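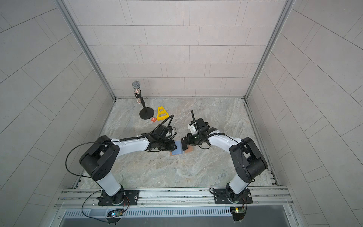 Week 4 Notes: Writing for the Ear

Hi all! These are my notes from Wednesday, tidied up a bit for those of you who missed it (Karim, feel better) and for anyone whose handwriting is as bad as mine. Readings are at the bottom. Bring a draft next time, even a messy one.

Where we left off

Last week we were talking about why a perfectly good essay can fall flat when you read it out loud. A reader can go back. If she loses the thread in line three, her eyes hop up to line one and she's fine again. A listener gets one shot at every sentence, and while she's puzzling over the last one you're already two sentences further on. So most of what I want from you this term comes down to being kind to that listener.

Short beats long (mostly)

I asked you to bring the opening of your radio essay, and I read Chutima's first sentence out loud with her permission. It was 29 words long and I ran out of breath before the verb! She cut it into three on the spot and it sounded like her for the first time. You don't have to chop everything up, though. A long sentence works fine on air if it moves forward in a straight line, one thing after another, the way people talk when they're telling you about their day. What kills you is the stuff wedged in the middle - the "which, as her uncle had pointed out" kind of thing. Pull it out and give it a sentence of its own.

Say who is talking before they talk

In print we write: "I never liked the ferry," said Apostolos Drakos. On the air the listener hears "I never liked the ferry" in your voice and thinks you're the one who never liked the ferry. Put the name up front. Apostolos Drakos never liked the ferry. Then go to his tape, or quote him.

Numbers

Round them, and use few of them. One number in a paragraph is plenty, two is pushing it. We looked at a draft about the town of Sondham that had the old population, the new population and the number of empty houses all in one breath, and not one of you could repeat them back to me ten seconds later. The fix we came up with: "Sondham used to have 4,000 people. One in four has left." You can see that street in your head now, can't you? And if you really need the second figure, do the math for us and say 3,000 once.

Names are the same problem. Stamatia K. and Stamatia D. both turned up in the same practice piece last week (my fault, I paired you) and I had no idea who was who by the end. Use first and last names the first time, then pick something to hang each person on. The one with the bakery. The one who moved away.

Reading it out
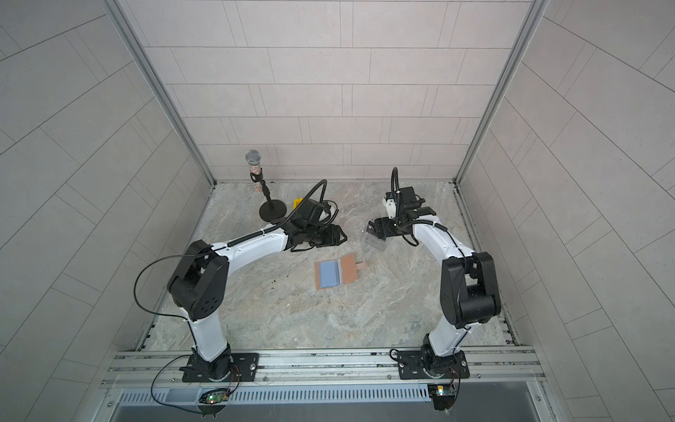

Please mark up your script before you record. I use a pencil slash for a breath and an underline for the one word in the sentence I want to lean on. One word! If you underline four, you'll sound like you're selling carpets. Read it standing up if you can, and read it to a particular person. I always picture my sister on the other side of the kitchen table, half listening, and I try to get her to put her phone down.

When you stumble over the same spot twice, change the words. Don't practice it into submission. Your mouth is telling you the sentence is wrong, and it's usually right.

For next week

1. Revise your opening, one page at most, double spaced.
2. Read it to someone who hasn't seen it. Ask them to tell it back to you and write down what they missed.
3. Read the Drusine chapter in the packet, plus the Vamurard transcript. Skip the footnotes in the second one, they're a swamp.
4. Final piece is still due in June, 1,000 words or less. I'll be strict about the upper end.

Office hours are after class as usual, or send me a note if you can't make that.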